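Conjunto de pá e escovinha Wosura

Trabalho num escritório aberto, daqueles sem paredes entre as mesas, e durante muito tempo a nossa única arma contra as migalhas foi uma vassoura enorme que vivia no fundo do corredor (e que dava preguiça só de pensar). Aí comprei este conjuntinho para testar aqui para a loja e confesso que fiquei fã!

É uma pá de mão com uma escova que encaixa atravessada nela, então as duas peças ficam juntas e a gente não perde tempo procurando a outra metade. O cabo da escova é fininho, e eu gosto assim, porque entra bem debaixo dos pés da mesa e no cantinho do rodapé. A cor é um verde-água claro, bem suave.

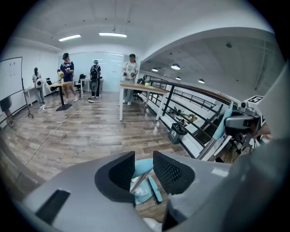
Pá e escova em verde-água claro, no escritório.

Uso quase todo dia: farelo de biscoito na mesa comprida, terra de vaso, aquelas aparas de papel que grudam no chão. Para o piso inteiro continuo usando a vassoura, claro, porque isto é coisa de sujeira pequena. Depois passo uma água na pá, bato a escova na lixeira e penduro tudo de volta.

O que vem no pacote: 1 pá e 1 escova
Garantia da loja: 24 meses
Envio: em até 5 dias úteis
Desconto: levando 2 conjuntos, o frete sai grátis
Vendido e entregue por Hutadico

Se ficar em dúvida sobre a cor, escreva para a gente antes de fechar o pedido. Trocas são aceitas até 11 dias depois da entrega, com a embalagem original.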